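Getting old food smell and stains out of a kid's plastic tea set and toy dishes?

Posted in Cleaning & Laundry
02/09/2018

Sunee Sukprasert

Hi all, first time posting here after reading for ages. My sister passed down a big bag of plastic play dishes for my daughter, who is four and thinks she runs a restaurant. Cups, little plates, some big spoons and spatula type things, all in those loud colors. They'd been in a bag in her garage since January and they smell like it. Sort of a cross between crayons and old cheese.

So far I have tried dish soap and hot water in the sink, then more dish soap and hot water. The smell is better on the plates but it's still there on the cups, and the orange pieces feel tacky when you pick them up, like there's a film on them that won't rinse off. There are also some gray marks on the pink ones that look like pencil but don't wipe off like pencil.

I spread some of it out on the flowered tablecloth so I could sort what was worth saving. She had already started serving "soup" before I got through the pile, so I don't have forever on this.

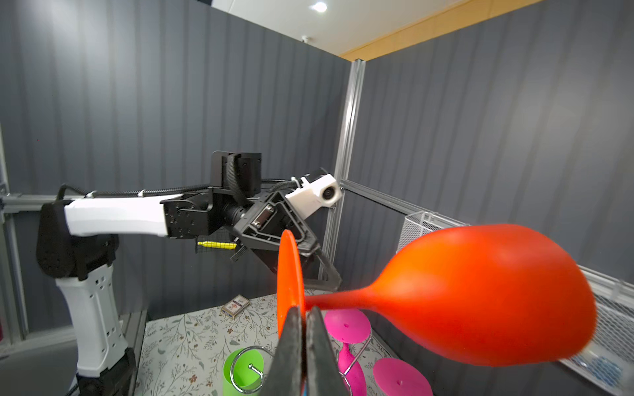 Carol Naylor

Tacky is the part I'd worry about first, Sunee, the smell is easy. When plastic sits in a hot garage it can get a sticky surface and sometimes that's grime plus old soap, and sometimes it's the plastic itself starting to go. Here's how I tell. Take one piece, make a paste of baking soda and a little water, rub a small spot with your finger for a minute and rinse. If the spot feels slick and clean, it's grime and you can do the whole batch the same way. If it's sticky again by the next morning, that piece is done and I'd let it go. I know, I know, they're always the favorite ones.

For the smell I do this (four kids and now grandkids, so I've washed a LOT of toy food):

Fill a dishpan with warm water, not boiling, and put in a cup of white vinegar. Soak everything overnight. Rinse, then set it all outside in the shade on a towel for a day. Don't skip the airing out, it does more than the vinegar does. And don't mix the vinegar with bleach, ever.

Gray marks – try one of those white melamine sponges, very lightly. It will dull a shiny surface if you lean on it. I ruined the gloss on a whole set of Valentini picnic cups that way and I'm still a little mad about it.

One more thing, look at anything hollow. Water gets inside toys with a seam or a pinhole and then it grows things in there. Shake it next to your ear. If it sloshes, toss it.

Assunta Marino

just put them in the dishwasher top rack. mine have been through a hundred times

Marisa Longo

I'd be careful with the dishwasher unless you know what the pieces are made of. I put a set of stacking cups through on the regular cycle and they came out shaped like potato chips. My fault, I had heated dry turned on. If you do want to go that way, put the small stuff in a mesh bag on the top rack and turn the drying off. Then open the door and let it sit.

Carol's vinegar soak is good and I use pretty much the same thing. What I'd add is for the cups that still smell afterward. Crumple up some newspaper, stuff it inside and leave them in a closed box for a few days. I did that with a thermos that had milk in it over a long weekend and it came back from the dead.

Also check whether the bag is part of the problem! I washed a whole set once and then put it right back in the same stinky tote like a genius. Wash the bag or get a new bin, and make sure every piece is bone dry before the lid goes on.

Sunee Sukprasert

Thank you! Did the baking soda test on one orange spoon last night and it still feels fine this morning, so I think it was just grime. The rest of it is soaking now. The bag went in the trash. Assunta, I might try the plates in the dishwasher with the heat off, but I'm not risking the cups, she would never forgive me.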